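Trilldale Holders Group Urges Caution on Stiltix Token Ahead of Camenzind Exchange Listing

TRILLDALE, January. The Trilldale Holders Group, a members' club for people who own small amounts of digital coins, today asked its members to wait before buying Stiltix, the token due to be listed on the Camenzind exchange later this quarter.

Stiltix has been promoted as a coin that pays a steady reward to anyone who locks it up for 268 days. The group has read the paper put out by the token's issuer, Bernell, and says it still can't tell where the reward money is supposed to come from.

"We keep hearing that the yield comes from network activity," said Keisha Kasprzak, who chairs the group. "Fine. Whose activity? The paper runs to 479 paragraphs and I couldn't find one that names a paying customer. If the reward is paid in more Stiltix, then holders are being handed a larger number of something that may be worth less."

The group sent Bernell a list of questions in the fall. Bernell answered 4 of them. The reply on reserves said an outside review was "in progress" and gave no name for the reviewer and no finish date.

Members also question the price talk now going around. Several newsletters have called the recent rise in private sales a breakout. The group's own reading is that a price set by a handful of early sellers, with no open order book behind it, says very little about what a buyer will get on the first morning of trading.
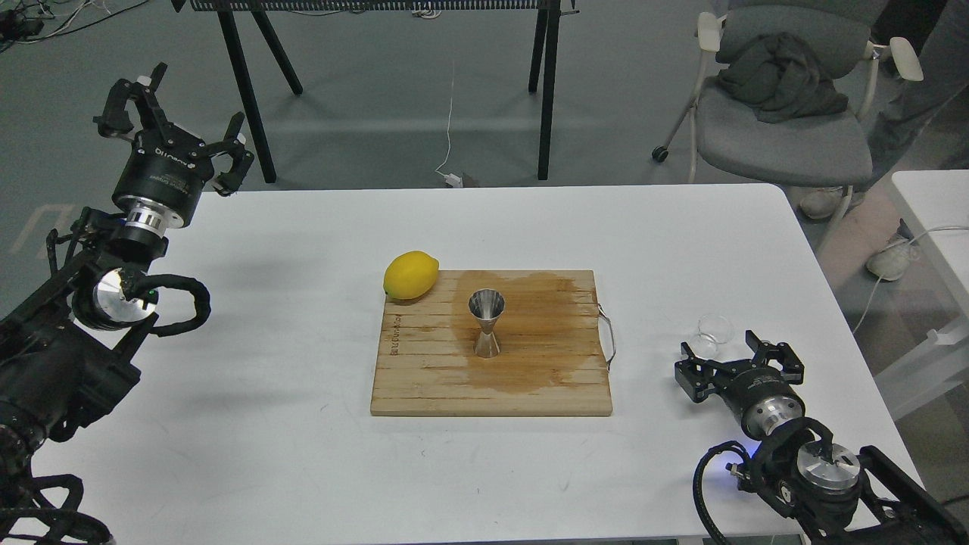
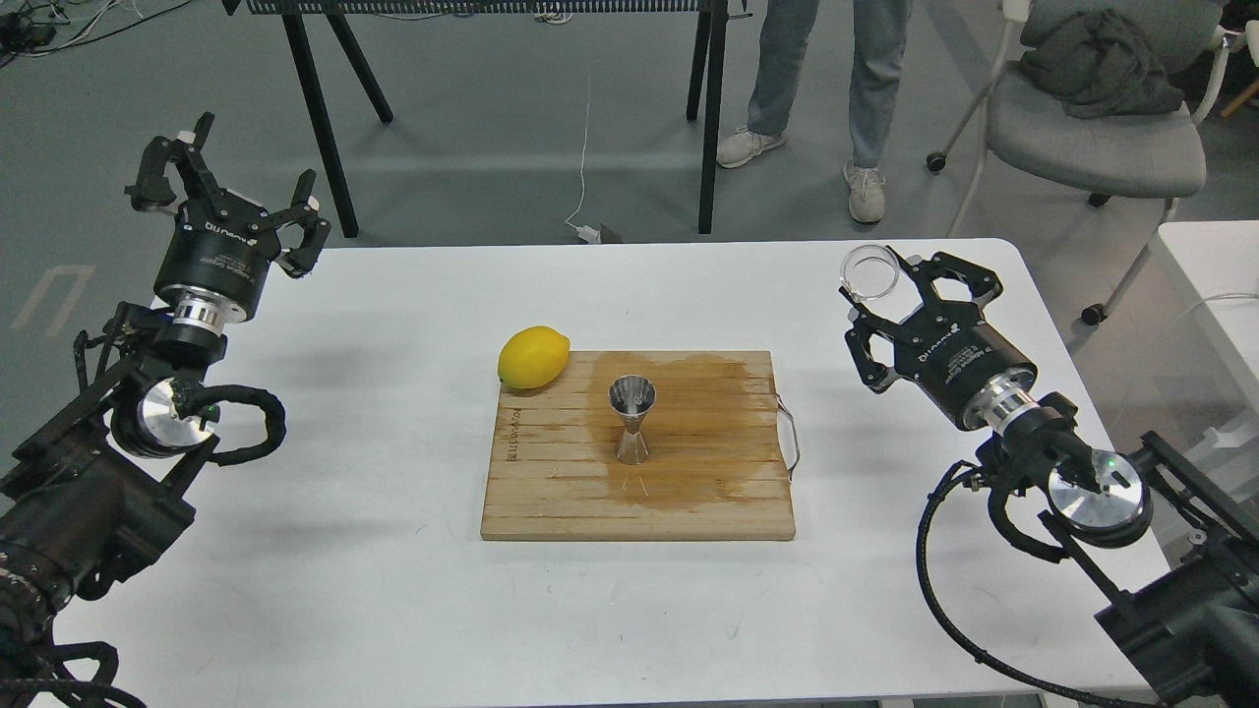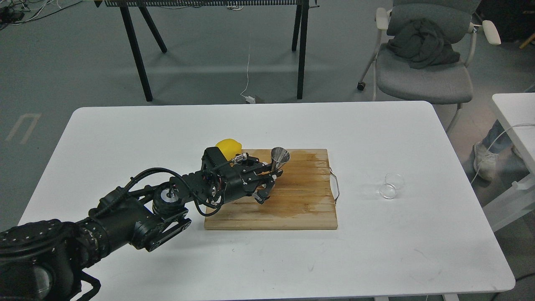

Cutting board on a white table, three views.

"A chart with that few trades on it can be made to look like anything," said Zulkifli Ong, who follows new listings for the group. "I've been told this one is a flag, a wedge and a cup. I'd like to see a month of real volume before I call it a price."

Under the current terms, 278 wallets hold the early supply. Bernell has said these holders are "long-term partners." The group notes that the lockup on those wallets ends before the 268-day reward period does, so an early holder could sell while a new buyer who chose the reward plan could not. Bernell has described this as standard practice. The group doesn't find that much of a comfort.

Not every member agrees with the warning. Afiq Entili, who voted against issuing it, believes the listing itself will bring better disclosure.

"Camenzind asks for filings that Bernell hasn't had to make so far," Entili said. "I'd sooner judge the coin on those than on a paper written last year. I'm still not buying on day one, though."

The group is asking Bernell to publish wallet lockup dates in one place, to name its reviewer, and to state in plain words whether rewards can be cut after a buyer has locked up coins. It has also asked Camenzind to show those answers on the listing page. Neither request had been met when this release was sent out.

Members who have already signed up for the presale should check the refund terms, which close at 5 p.m. on the day before trading opens.

The group holds no Stiltix and takes no payment from any issuer or exchange. Nothing in this release is advice to buy or sell.

Press contact: Glenys Trevor, Trilldale Holders Group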